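Part 3: Comparing jaws on the hand-held grippers

So you've got the handles charged and both units show up in the Nandgate recorder. Good! This part covers the bit I get the most mail about, which is how to try two jaw types against each other and end up with numbers you can trust. I do it with the Kollus jaws (the curved fingers) and the Zapata pads (the soft V ones), but the steps are the same for anything that fits the Hodov mount.

Set aside 60 minutes for the whole thing. I've done it faster, and I've also done it faster and had to do it over.

Before you start

1. Pick your objects and stick with them. I like one light thing with a rim, such as a little cup, and one tall thing, such as a drink bottle. Leave the caps on the bottles.

2. Check that each marker cube is seated all the way down. Wiggle it. If it moves at all, take it off, wipe the post and push it back on until it clicks. A loose cube gives you tracks that look great for a minute and then slowly wander off.

3. Look for the green light. Steady green means the unit is tracking. If it blinks, wait — it's still looking for the other hand.

4. Sort out the cable before you pick anything up. Let it hang from the grip and run down the outside of your leg, with enough slack that you can raise your hand to shoulder height without a tug.

CAUTION: Know where your cables are before you step backward. I've pulled a tripod over this way. In May. Twice.

Zeroing with the head camera

5. Put on the head camera and snug the strap. You want it tight enough that it stays put when you look straight down at your shoes.

6. Stand still with your feet side by side and hold both grippers out in front of you, low, jaws pointing away. Look down at them.

7. Close one jaw on the small cup and leave the other jaw open. The software wants one of each for its open and closed values, and the cup is the right width for it.
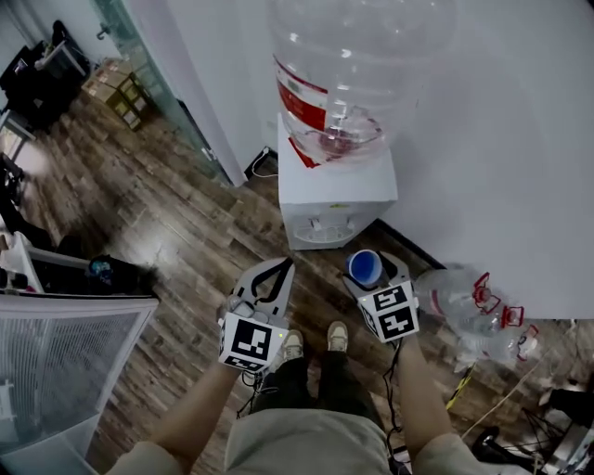 8. Hold that for 8 seconds. The recorder beeps at the end. If you don't hear a beep, one of the cubes was turned too far from the camera, so roll your wrists out a little and go again.

NOTE: Shiny floors can be a pain. If the marker view keeps flickering, turn a quarter of the way around and try from there before you start messing with exposure settings (I lost an afternoon to exposure settings).

Running the comparison

9. Move to a table and put the bottle down within easy reach. Plain wall behind it if you've got one, though I've had perfectly good runs with half an office in view.

10. Start with the jaw you know best. Open all the way, come in level, and close until the object stops sliding. Don't squeeze past that! Everybody squeezes. The pads will take up more than you expect, and if you bear down you're only measuring your own hand.

11. Lift, hold, set down, let go. Say the jaw name out loud at the start of each take so you can find it later.

12. Check the view from the gripper's own camera now and then. You should be able to see the gap in the middle of the pad. If the gap has drifted over to one side, the pad is on crooked and your grip widths will be off for that whole set. 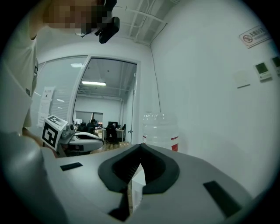 Fig. 2. Gripper camera view with the V-shaped jaw pad in the foreground and the second gripper at left.

13. Swap jaws and do it all again with the same objects. Go back to step 6 after every swap. Yes, every one. The zero doesn't carry over between jaw types, and the recorder won't warn you.

NOTE: My own take, for what it's worth: I reach for the pads on anything round and the curved fingers on anything with a rim. The pads are more forgiving if you come in a bit crooked. They also pick up lint like crazy, so keep a damp cloth handy.

If the two cameras disagree about when the jaw closed, see Part 4, Lining up your clocks.

Last updated: May

Comments (3)

gripsandgravy
Step 13 saved me. I'd been swapping jaws without zeroing and couldn't work out why the Zapata set read so wide.

lefty_bench
Does it matter which hand holds the cup for step 7? I've been using my left.

tmk
@lefty_bench either one works for me, just set it in the recorder first or your open and closed values come out flipped.

Related
Part 2: Charging and pairing the handles
Part 4: Lining up your clocks
Cleaning soft pads without wrecking them
Hodov mount: which jaws fit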